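Speaker notes: Zipper task, from demos to policy
Ruba Masri, Skondent. Slot is 17 minutes, leave the rest for Hadi's part.

**Slide 3. The task**

- One mesh laundry bag, one zipper, two hand-held grippers.
- Start talking before the pictures are all up. Let people look.
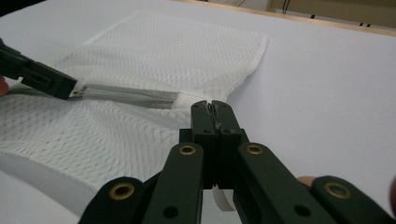
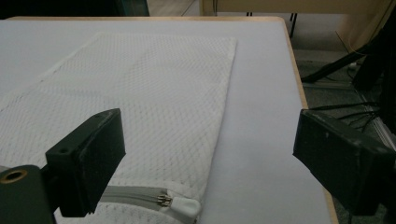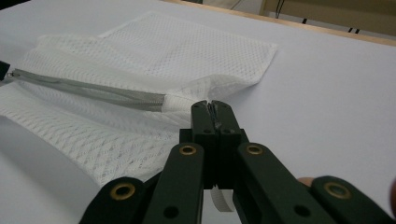
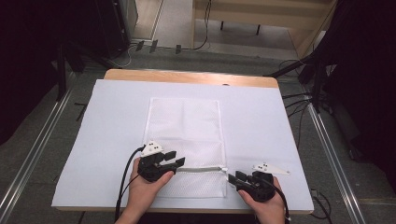 *Zipper task: mesh laundry bag on the table. First three views from the grippers, last one from the head camera.*

**Slide 4. Why two arms**

- One side pinches the mesh past the end of the zipper, the other takes the slider. Point at the first picture.
- The policy has to learn the hold as well as the pull. Our first version scored only the slider and the holding arm drifted.
- Loss is now split evenly between arms. Khang has the ablation if asked.

**Slide 5. Perception**

- Slider is small and shiny. At our old input size it was a few pixels in the head view.
- We crop around the fingertips and keep the full head view at low resolution.
- Netting gives bad depth. We dropped depth in November and train on color only.
- Gripper pose comes from the marker plates (fourth picture). Plates tilt out of view sometimes, so the tracker fills gaps up to 58 ms. Longer gaps get cut.

**Slide 6. Data tooling**

- 2000 episodes recorded, roughly 1000 left after filtering.
- Drendmont does time sync and the cuts. Heather wrote the viewer, mention her by name.
- Most rejects were sync errors. Say this slowly, people always ask.

**Slide 7. Open problems**

- Planner still replans too late when the slider jams.
- Bag pose at start: we don't handle a bag turned over.
- Hand over to Hadi for the control loop.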